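Search this site Enter keywords Go

Petley sets budget for robotic PC teardown cells

11 April 2020

Petley, the equipment refurbisher, has approved a capital plan for two robotic teardown cells at its Claltby site. The cells will work on used desktop computers, removing memory, graphics cards and processors for test and resale. Orders are due to be placed in May.

The plan covers arms, grippers, wrist cameras, benches and guarding. Spare finger sets are budgeted separately as a consumable. Goodall, the integrator, will supply the first cell on a six-month lease with an option to buy. The second will be purchased outright if the first meets its acceptance targets.

Acceptance will be measured on a test set of 129 desktops in mixed case sizes. Each unit must be opened by hand before it enters the cell. The arm then has to reach the processor socket and memory slots without touching cables or the power supply housing.

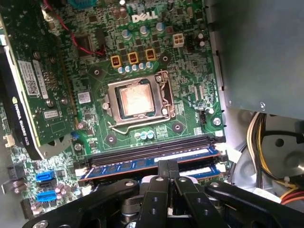

Dovanent asked whether the lease price included gripper changes, and said that its own quote for a similar cell had left out tooling, calibration and operator training, all of which had to be found later from the maintenance budget.

Goodall's lease includes one gripper change and the initial calibration. Training is charged per shift. Petley has set aside funds for both shifts at Claltby.

Floor space was the other limit on the plan. The site handled 731 desktops in its last full month, and the existing manual benches will stay in use during the trial. Power and network drops for the second cell will be installed with the first.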